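PRESS RELEASE – for immediate use

Plasum opens order book for two-arm parcel weighing stations

Pratby, August. Plasum is taking orders for its parcel weighing stations, with 2,376 units of bench time now open to book at the Pratby site before anyone signs anything. Buy outright or lease. Lease customers can swap to purchase after two years, payments counted.

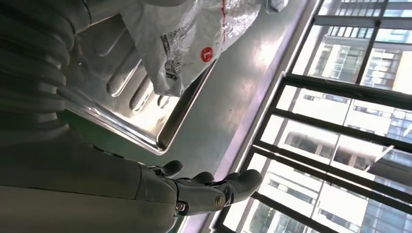 Budget season is close, so prices are held untill the end of October. Quote covers arms, hands, fitting and first-year service. Not covered – scales, belts, floor work. Firms should plan for those seperately and ask their own electrician early.

Charbonneau, the leasing partner, handles credit checks. Deposit is 700 pounds per station, refundable up to delivery.

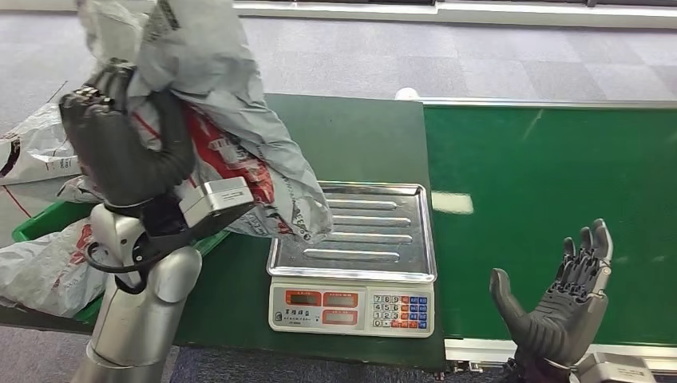 Planning software comes from Nullness and is licensed per site, not per arm. Smaller depots asked for that. Training places limited, two people per order.

Price list and site survey form from the Plasum sales desk, Pratby. Lines open 8am to 5pm.

ENDS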